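Bevach Camera Rental
Prep Room Inspection Checklist – Lens Control and Camera Support
Form 363

Date of inspection: 21 Aug 2023
Inspected by: Duangjai Duangkaew
Reviewed by: Hadi Dabbas
Package: Plurnard wireless lens kit, asset 3214
Next full inspection: February

Each item is to be marked Pass, Attention or Fail. Any item marked Attention or Fail must carry a comment. Equipment with an open Fail may not leave the building.

Section A. Lens motors and rods

A1. Motor housings free of cracks and missing screws – Pass
A2. Gear teeth complete on all motors – Attention
Comment: One tooth on motor 2 is worn on its outer edge. The gear still meshes with the test lens. Replacement gear requested from the parts counter.
A3. Rod clamps hold under hand pressure – Pass
A4. Rods straight, ends capped – Fail
Comment: One cap missing from the short pair. Cap fitted by Tanner Penner before close of inspection. Item rechecked and passed.

Section B. Hand unit

B1. Focus knob turns smoothly through full travel – Pass
B2. Marking rings present and clean – Attention
Comment: Pencil marks from the previous rental remained on two rings. These were wiped off. Returns staff are reminded that rings are cleaned at check-in.
B3. Strap and strap posts secure – Pass
B4. Calibration completed with the test lens – Pass
Comment: The motor found both end stops on the first attempt.

Section C. Power and cables

C1. Battery contacts clean – Pass
C2. Batteries hold charge for the bench run – Attention
Comment: Battery 14 shut down early. It has been tagged and moved to the service shelf, and a spare has been assigned to the kit.
C3. Cable jackets free of cuts, connectors lock fully – Pass
C4. Run/stop cable triggers the test camera – Pass

Section D. Vehicle mounting

D1. Suction cups hold on clean glass for the full test period – Pass
D2. Safety straps present, labeled and in date – Fail
Comment: The label on one strap cannot be read. The strap was withdrawn. Nelu Sima will issue a new one from the Irnen store.
D3. Vehicle power lead fitted with the correct fuse – Pass
Comment: Fuse rating checked against the card in the case lid. Customers should be told at pickup that the lead is for the receiver only – monitors must run from their own batteries.

Section E. Release

The kit is held until item D2 is closed. Bilal Akl will countersign once the new strap has been recorded.
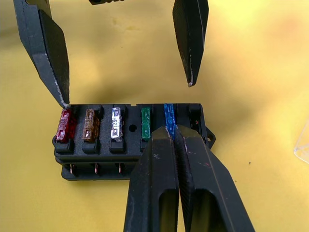 A signed copy of this form goes in the case lid, and the original is kept at the prep room desk. Questions about a comment should be directed to the inspector named on the form.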